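Workshop > Notebooks > Bindery bench > December

Paste trials, carrying on from the last entry
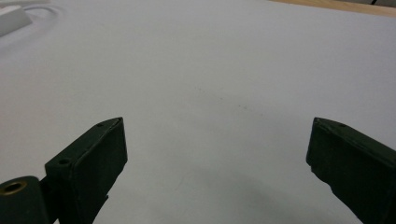

I left off with the wheat paste going lumpy on me, and I've had a night to think it over and a second go this morning, so let me get it all down while I still remember what I did. The first pot was cooked too fast. I know better than that! I had the heat up because I wanted to be finished before lunch, and of course the bottom caught and the whole lot had to be pushed through the strainer (twice, and it still felt gritty under the brush).

Second pot: one part flour to five parts water, soaked overnight in the cold room, then cooked on the lowest setting and stirred the entire time. It came out lovely, like thin custard, and stayed that way after cooling. I thinned a little of it with water for the spine linings and kept the rest thick for the cloth.

The patient is still the Nornholm parish ledger, 813 pages of it, with the back cover hanging on by two cords and a good deal of hope. I've lifted off the old spine leather and most of the hide glue under it. A poultice of the thick paste left on for 20 minutes softened the glue nicely, and it came away with the bone folder. Please don't use the metal spatula on this one, whoever picks it up next, as the folds at the back are very soft and I nearly went through one myself.

Lining paper: tried the Haddad tissue and the heavier Viris sheet side by side on scrap sections. The Haddad went down beautifully and flexes well, but I'm not sure it's strong enough alone for a book of this weight. The Viris is 100 gsm and fights you at the shoulders. My feeling is two layers of the Haddad with the grain running head to tail, then a cloth lining over the top. Rosalind Pennington did something similar on the Flustcombe tithe book and I want to ask her how far she carried the cloth onto the boards before I cut anything.

Other bits. The small nipping press wants oil. We're low on blotters again, and I've put the good ones on the top shelf, so use the scruffy ones for drying brushes, please. The leftover paste is in the fridge with a lid on, labeled, and should be thrown out once it smells sour.

Next: first layer of tissue on, then leave it under a light weight overnight and look at the joints before doing the second.

Contact the bindery | Copyright Flustcombe Bindery Workshop | Back to top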